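Indoor Humidity in a Steam-Heated Teaching Building
Project report, Building Science II
Huia Cosgrove

1. Background

The Dow Building at Wurnley is heated by a two-pipe steam system that serves all four floors from a basement boiler. There is no humidification. Outside air enters through window leakage and through a single rooftop unit that supplies the lecture rooms. In the heating season, users of the upper floors report dry eyes, static shocks and cracking in wood furniture. No measurements had been made before this project.

Cold outdoor air holds little water vapor. When it is brought inside and heated, the amount of water in it stays the same while the amount it could hold goes up, so the relative humidity (RH) drops. The drop depends on the outdoor dew point, the indoor temperature, the rate of air exchange and the moisture given off indoors by people and wet surfaces. The project set out to measure indoor RH on each floor and to find out which of these terms matters most in this building.

2. Why wood is a useful indicator

Wood takes up and gives off water until it reaches balance with the air near it. Most of the resulting movement is across the grain, and movement along the grain is small enough to ignore. Solid boards can open at the joints in a dry winter. Veneer glued to a stable core moves less, but the glue line carries the stress, and fine checks can form where the grain direction changes quickly, as it does near loops and knots. 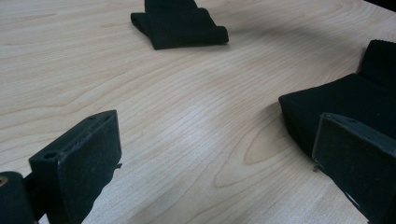
Figure 1. Light wood tabletop with a loop pattern in the veneer.

Furniture condition was recorded only as background. A crack seen in fall may date from any earlier winter, and the building keeps no repair records for furniture. The analysis in Section 4 therefore uses logger data alone.

3. Method

One Tristar temperature and humidity logger was placed on each floor, on an interior wall at seated head height, away from radiators and direct sun. A fifth was fixed outdoors under the north eave. Before use, all five were held in a sealed box over a saturated salt solution and a fixed offset was worked out for each. The offsets were checked again at the end. The third-floor logger had drifted by two points of RH, and its data were corrected on the assumption that the drift was linear.

Readings were exported to Zilonent, which was used to align time stamps and to flag gaps. After cleaning, 2,355 readings were kept. The first 13 days were left out of the comparison between floors because the boiler was not yet running on its winter schedule. Door and window positions were not controlled. Occupancy was taken from the room booking sheet, which shows what was reserved and is a weak guide to how many people came.

4. Results

Before steam was turned on, the four floors tracked each other closely and mean RH was 47 percent. After the change to the winter schedule, all floors fell below 40 percent within a week and stayed there except during rain. The fourth floor was the driest throughout. It was also the warmest, but temperature alone does not explain the gap. When the readings were converted to dew point, the fourth floor was still slightly drier than the first, which suggests a real difference in moisture content as well as in temperature.

Two causes are possible. The rooftop unit delivers unconditioned outdoor air mainly to the upper floors. The first floor also has the kitchen and the mop sinks, both of which add moisture. The data cannot separate these. A test with the rooftop unit off for one full day was requested but could not be scheduled before the end of term.

Indoor dew point followed outdoor dew point with a lag of a few hours. Booked occupancy had a weak effect on the lecture floor and none that could be detected elsewhere.

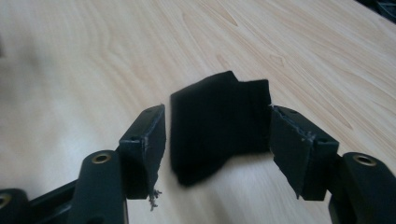 Wurnley, 17 December 2023

5. Discussion

The lag between outdoor and indoor dew point is short for a building of this size and points to a high rate of air exchange. Under those conditions portable humidifiers would be a poor choice, as most of the added water would leave with the exhaust air. Reducing leakage at the stair doors and the older sash windows should come first. Lowering the upper-floor temperature would also raise RH without adding any water, and the steam traps on that riser should be inspected before any other work is priced.

The main limits of the study are the single logger per floor, the missing rooftop unit test and the linear drift correction. Of these, the single logger is the most serious. A corner room and an interior corridor may differ by more than the floors do from one another.

6. Further work

The loggers will stay in place until May so that the spring shutdown can be recorded. The rooftop unit test should be repeated in dry, cold weather with the stair doors held closed. A second logger on the fourth floor, in a room with exterior walls on two sides, would give a first estimate of the variation within one floor.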